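Ancombe Town fan thread. January window, what we need and what we've got. It's going to be long, so mute me now if you're only after the scores.

1/ Where we are. Fifth, 22 games left in nobody's diary any more because we've played more than half of them. Six points off second with a game in hand. That's better than I expected in August and I said so at the time.

2/ The game in hand is Komow away, which got called off for a frozen pitch. No new date yet but the club site says February. I'd take a point there now if you offered it.

3/ The main problem is goals. We don't score enough of them from open play. Set pieces have carried us since October and sooner or later teams work out the near post routine. Gulov did on Saturday's pitch inspection alone, probably. They put two men on it all game.

Correction to 3, I meant the last home match. Wrong word. You know the one, the 0-0.

4/ So the striker. The name doing the rounds is the lad on the bench at Strobel. I'm not going to tag him. He's scored four in the league, three of them as a sub. Left footed, quick, not much in the air.

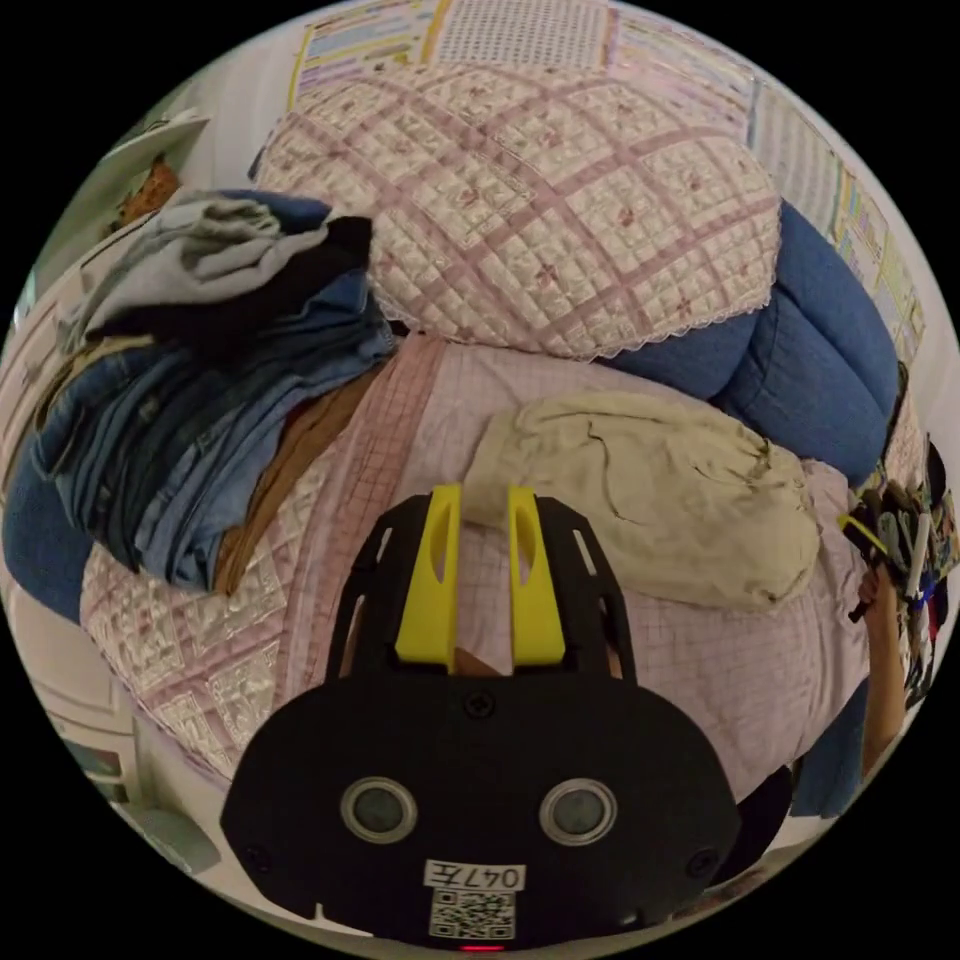

5/ My worry is that we don't play in a way that suits him. Our full backs cross early and high. If you buy a forward who wants it on the floor, you have to change what happens behind him, and I don't see the manager doing that halfway through a season.

6/ The other option is a loan. Somebody's under-21 forward until May. We did that two years ago and he got an ankle injury in his second training session. I'm still in favour. It costs less and if it goes wrong he goes home.

7/ Money. The club hasn't given a figure and won't. The gate for the Gulov game was 1,294, which is good for us in January but it doesn't buy anyone. The cup run helped. We'd have had more from it if the replay had been at home.

8/ Someone asked about selling before we buy. The only player who'd bring in a proper fee is the right winger, and he's made most of the goals we have scored. If he goes this month I think we finish eighth or ninth. Keep him until summer, even if the price drops a bit.

9/ Midfield is fine. I know people want another body in there. We have four for two places and the captain is back from suspension. Leave it alone.

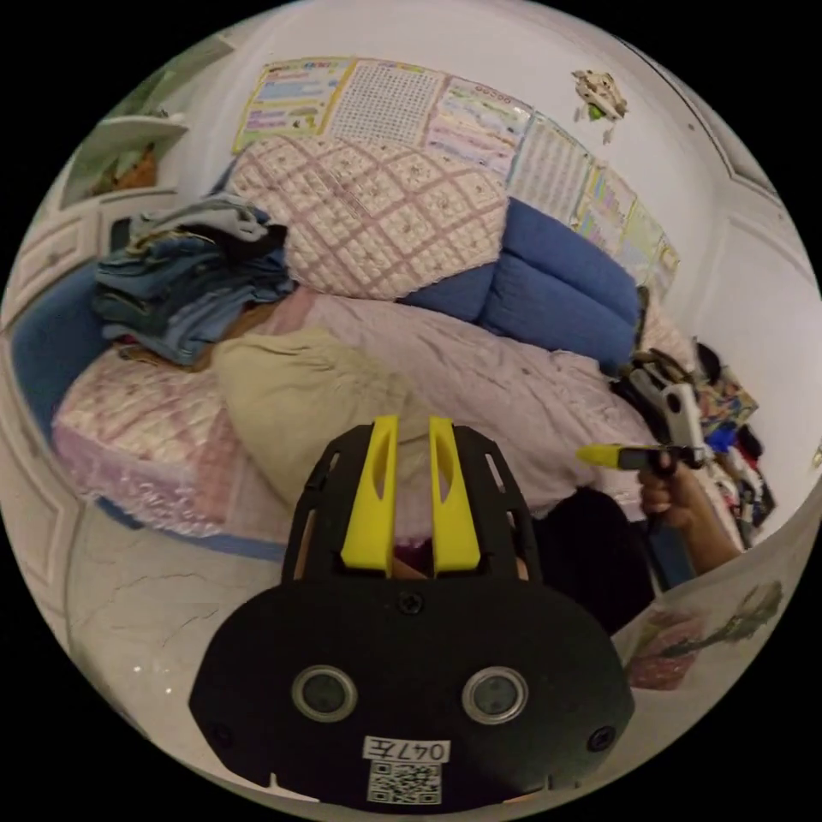
Page 2 of 3

10/ Carrying on. Goalkeeper. The number one has been very good. The number two has played twice, both in the county cup, and let in five. If the first choice gets hurt we're in trouble, and it's the position I'd want covered after the striker.

11/ Nobody gets excited about a reserve keeper, I know. We lost out on the play-offs three seasons ago with a 17-year-old in goal for the last four games. It wasn't his fault and it wasn't fair on him either.

12/ Centre half. The older of the two has started every match. He's been excellent but he was blowing after an hour against Gulov and got caught on the turn twice. Rest him for a midweek one. The pitch at home is heavy at the moment and it takes a lot out of people.

13/ On that pitch. It drains badly at the school end and always has. We play better away from home this year and I think that's a big part of it. We want to move the ball quickly and it holds up in the mud. Not a transfer matter, but you could spend a small fee on it and get more points than you would from a winger.

14/ Away form: seven wins, two draws, three defeats. Home form: five wins, five draws, one defeat. Too many draws. Three of those five we were ahead with 74 minutes or more gone.
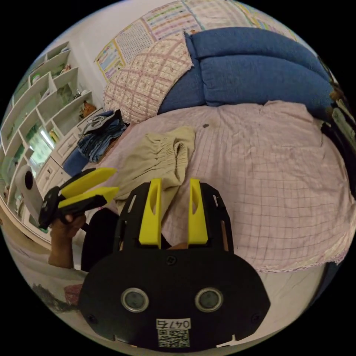 15/ Substitutions. This is where I disagree with the manager most. When we're one up he takes off a forward and puts on a third centre half, and we drop 20 yards. We did it against Strobel in the autumn and conceded from a corner. We did it against Komow at home and conceded from a throw-in.

16/ A fresh forward on the bench would give him another choice in those games. So I come back to the Strobel lad. He may not start for us but as someone to run in behind for the last quarter of an hour I can see it. He's used to coming on.

17/ What I wouldn't do is pay a fee for that. Loan with an option, or wait until his contract is up. I'm told it's up in June but I've seen it written as next June as well, so don't hold me to it.

18/ Replies. Yes, I saw the rumour about the left back going to Gulov. I don't believe it. He lives ten minutes from our ground and they pay no better than we do.

19/ No, I don't think the manager should go. He's taken us from fourteenth to fifth in a year and a half. I can think he gets his subs wrong and still want him here.
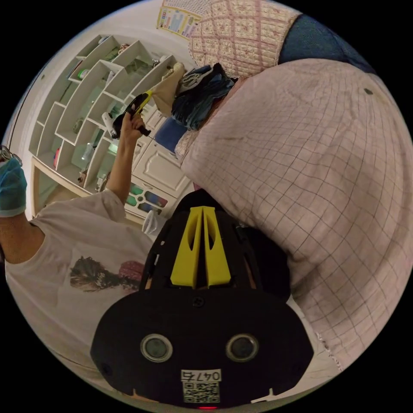
20/ Travel for Strobel away. Some 303 tickets sold so far from our end, and there's a second coach if enough people put their names down at the club shop. First coach is full. It's pay on the gate for the seats, cash or card.

21/ My team for it, if everyone's fit: same back five as last time, captain back in, right winger stays on the right please, and start the two up front together. They've only had three starts as a pair and we won two of those.

22/ Prediction is 1-1. I'll do another one of these when the window shuts, or sooner if we sign anybody.

Posted January 28, 2023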